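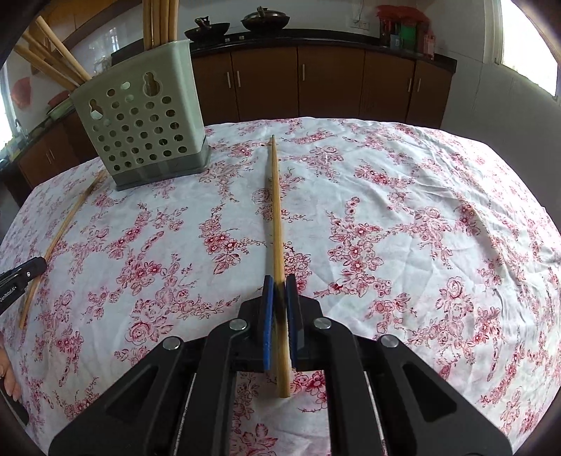 Page 1 of 2

Keeping wooden skewers and chopsticks upright on the table without the whole pot going over

Posted in Kitchen & Table, September

Linamari

Hello all, I hope this is the right corner of the site, as I did dither between this one and Storage. I have a tall square plastic holder for utensils, pale green with a darker grey band round the bottom and rows of round holes all the way up the sides, and I've taken to standing my long wooden sticks in it on the dining table. It looks rather nice against the rose tablecloth (my mother's, white with red and pink roses, and it never will lie flat however long I spend with the iron).

The trouble is that the sticks are a good deal taller than the pot. Some of them stand up straight enough in a bunch, but the rest flop over to one side and lean right out, and then when somebody reaches across for one, another comes out with it and ends up on the cloth. We have family round for a sort of help-yourself supper most months, with bits of chicken and peppers and so on, and by the end of the evening there are sticks everywhere and I've twice had the pot over altogether.

Is there a way of keeping them upright that doesn't mean buying yet another container? I'd also like to know whether people wash these and keep them or throw them away. My sister-in-law is horrified that I keep mine, and I'm horrified that she doesn't, so we have agreed to abide by whatever you lot say.

Tellimum

Hello Linamari, what a pretty cloth! I had the same bother for years with knitting needles, which are much the same shape when you think about it, and what cured it was weight at the bottom and something to grip the sticks lower down. Put a clean jam jar inside the pot if it will fit, with a couple of inches of dried beans or rice in it, and push the sticks down into that. The beans hold each one where you put it and the weight stops the pot tipping. Rice is better for thin sticks and beans for fat ones. Don't pour the rice straight in if your pot has holes low down or you'll be finding it in the carpet until Christmas.

The other thing is simply to put fewer out. I used to fill mine until it looked generous, and now I put out 20 and keep the rest in the drawer, and top it up when I go through to fetch the pudding. A few sticks have room to stand but they don't have so far to fall, if you see what I mean, and it's much easier to take one.

As for washing, I keep the thick ones that are sold for eating with and throw away the thin pointed ones once they've had raw meat on them. Whatever you keep, dry it properly before it goes back in. I lay mine out on a tea towel overnight, turn them in the morning and don't put them away before lunchtime. Your pot with the holes should be good for airing them afterwards, so that's one thing in its favour.

Hendriks

Just lay them flat in a dish. Never understood the pot thing.

Iddrisu Quartey

I help with the suppers at our allotment club and we get through nearly 2,000 skewers in a summer, so I have opinions! Tellimum's jar is a good idea and I'd only add a rubber band. Gather the sticks in bunches, put a band loosely round each bunch near the bottom, and stand the bunches in the corners of your square pot. They prop each other up and people can still slide one out from the top. Leave the middle empty or it all jams.

Do mind which way up the pointed ones go. Ours are always points down when there are children about, as a long stick at the edge of a table is just about the height of a small face. If the pot is standing near the side, move it to the middle, and smooth the cloth out underneath before you put it down, because a fold under one corner is enough to make a tall pot wobble.

On the washing, I'm with your sister-in-law for skewers, sorry. For chopsticks I'm with you.

Linamari

Thank you all so much, even Hendriks. I've found a jar that goes in with a bit of persuasion and I'm off to look for the rice. I shall break the news about the skewers to myself gently.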